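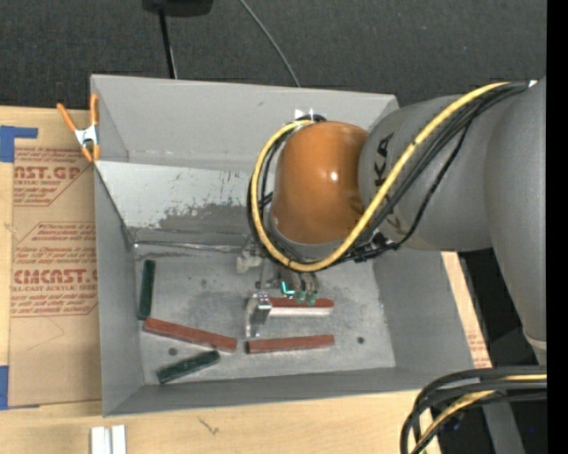
One early user of the Sulard word lists wrote in to ask whether the spellings had been tidied up, as her gran's recipes never spell "dumpling" the same way twice. They haven't, and that's the best bit!

Sulard Recipe Words, version 16

What's inside
A list of cooking words copied from handwritten recipe cards, with 60 cards from Tullitz and 27 from Amaral. Every odd spelling is kept just as it was written (we love them all).

Files
words.csv: one word per line, with its card number
cards.csv: place, dish and rough decade
notes.txt: 19 words we still can't read. Guesses very welcome!

Known gaps
Lots of puddings, hardly any soup. Decades are guessed from the handwriting, so please don't lean on them too hard.

Licence
Free to use and share. Please credit Horetti.

Last updated 5 May 2020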